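A cor da sala, ou como quase desisti do laranja

Quem me lê há algum tempo sabe que esta casa anda em obras na minha cabeça desde fevereiro, muito antes de haver uma única lata de tinta no corredor. A minha avó tinha uma cozinha cor de tangerina em Falcão, e acho que toda a minha teimosia vem daí - do cheiro do café, da toalha de plástico, daquela luz que fazia toda a gente parecer acabada de chegar da praia.

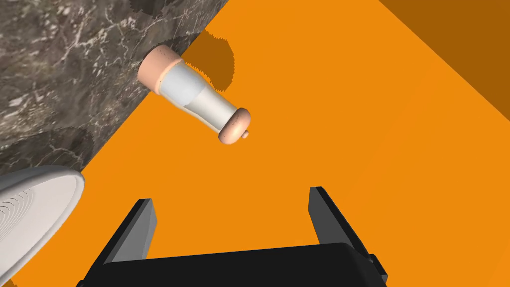
A minha irmã é da escola do branco. Branco nas paredes, branco nos armários, e depois uma almofada azul para dizer que arriscou. Discutimos isto ao telefone durante duas horas (ela tem paciência, coitada) e o argumento dela era que o laranja cansa. Eu respondo que depende do que se põe ao lado. Com mármore cinzento-escuro, daquele manchado de carvão e com veios brancos muito finos, o laranja ganha outro peso e até fica mais sério. Ela não se convenceu, mas pediu-me o nome da tinta.

A tinta, já agora, é da Cundier, e custou-me 80 euros a lata grande, que me doeram bastante. Experimentei três amostras na parede do fundo e vivi com elas quase um mês, a mudar de opinião conforme a hora. De manhã gostava da mais clara, à noite só queria a outra, e o meu marido deixou de responder quando eu perguntava.

O canto também me deu que pensar. A mesma cor parece duas, uma viva e outra quase castanha, conforme o lado da parede para onde se olha, e eu gosto disso.
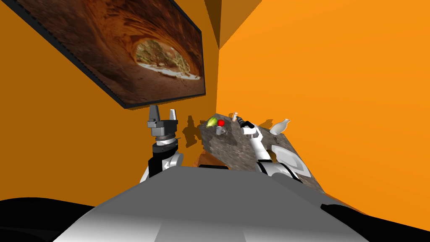 O que pendurar

Para uma parede forte, prefiro uma coisa só, e grande. Os quadrinhos pequenos que comprei na feira de Sidari foram todos para o corredor, onde estão muito felizes. Paisagens em tons de terra são um bom começo, e uma moldura preta fininha chega perfeitamente. Se tiverem lojas de molduras em conta, deixem nos comentários, que eu leio tudo!

Natália Neves
13 de maio de 2021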